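How to re-wax a cotton tent before the rainy months

My family tent is a Teltent, bought second-hand, and every August I give it new wax. The work is slow but not difficult. You need a dry day, a soft brush, a hair dryer and 1360 grams of wax for a tent of this size.

Step 1. Clean the cloth

Put up the tent and brush off all the dirt. Use cold water only — soap takes away the old wax. Let it dry for one full day.

Step 2. Try a small corner first

Rub a little wax on the inside of the door flap and warm it with the dryer. Wait 20 minutes. If the colour becomes much darker than you like, use less.
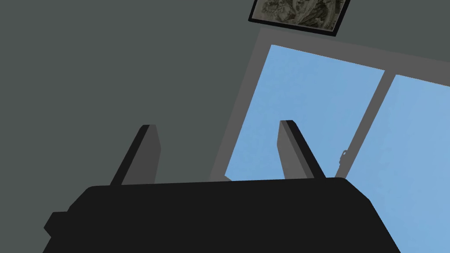 Nhàn Bùi wrote to me that she tests on the storage bag instead, so a bad patch never shows on the tent, and that her Zirnari wax needed 17 hours before it stopped feeling sticky.

Step 3. Wax the roof, then the walls

Work from the top down, one panel at a time. Go twice over the seams, where the water comes in first. Keep the dryer moving, or the wax will run and leave grey lines.
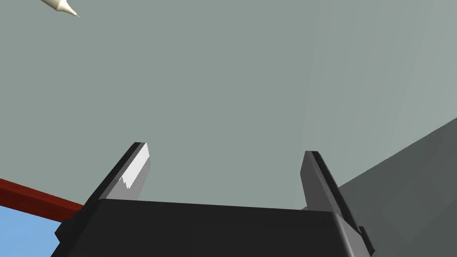 Step 4. Let it rest

Leave the tent standing overnight with the doors open. Do not fold it while it is sticky. Store the rest of the wax in a closed tin, away from the heater.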